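Urkum Residents' Association
Minutes of the general meeting, December 4, 2020, held online

15 shares
Comments (2)

The chair opened the meeting at half past seven. There were 18 households on the call, enough for a quorum under the rules. Apologies were received from two households on the Rätsep side.

1. Minutes of the last meeting

The minutes of the July meeting were agreed with one correction. Under item 4, "rear gate" should read "side gate". Matters arising were taken under the items below.

2. Accounts

The balance at the bank is £2,244. The only large payment since July was £645 to Flundow for clearing the drain behind the garages. The invoice had been queried because it listed a second visit, and the firm has confirmed that both visits were made. The meeting accepted the payment.

Subscriptions for next year will stay the same. Three households have not yet paid for this year and will get one more reminder.

3. Drainage

The drain is running, but water still stands at the low end of the lane after heavy rain. One member said the kerb there was set too high when the lane was resurfaced. The secretary will write to the council and ask for someone to look at it. Agreed not to spend any more of our own money on the lane until there is a reply.

4. Bin store

The new lids have been fitted. The left-hand door still sticks and has to be lifted to shut. A member offered to plane the bottom edge when the weather is dry.

There was a long discussion about cardboard. Boxes are being left beside the bins unflattened and the crew will not take them. A notice will go up on the inside of the door. A proposal to lock the store at night was put to the vote and lost, five votes to eleven, with two not voting.

5. Winter newsletter

The newsletter will be four pages and will be delivered to every door before Christmas. Trarko have kept their printing price the same as last year. Copy is still needed for page three.

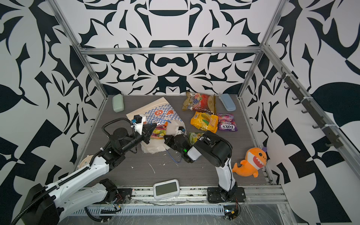 6. Parking

Vans are again being left across the turning space at the Rätsep end. The oil delivery had to reverse the full length of the lane in November. Painting hatched lines was suggested. The secretary will get a price for this and for a small sign, and bring both to the next meeting.

It was noted that visitors' bays are for visitors. Households with more than one car were asked to use the road.

7. Grit and snow

The grit bin by the steps is half full. The council will not refill it this winter, so two bags will be bought from funds. Shovels are kept in the meter cupboard and should be put back there after use.

8. Any other business

The street lamp opposite the post box has been reported twice. It will be reported again, with the number from the post.

A member asked whether the summer lunch could go ahead next year. It was too early to say, and the item was left over.

The meeting closed at ten to nine. The date of the next meeting will be sent round with the newsletter.

This site uses cookies. By continuing to browse you agree to our use of cookies. Accept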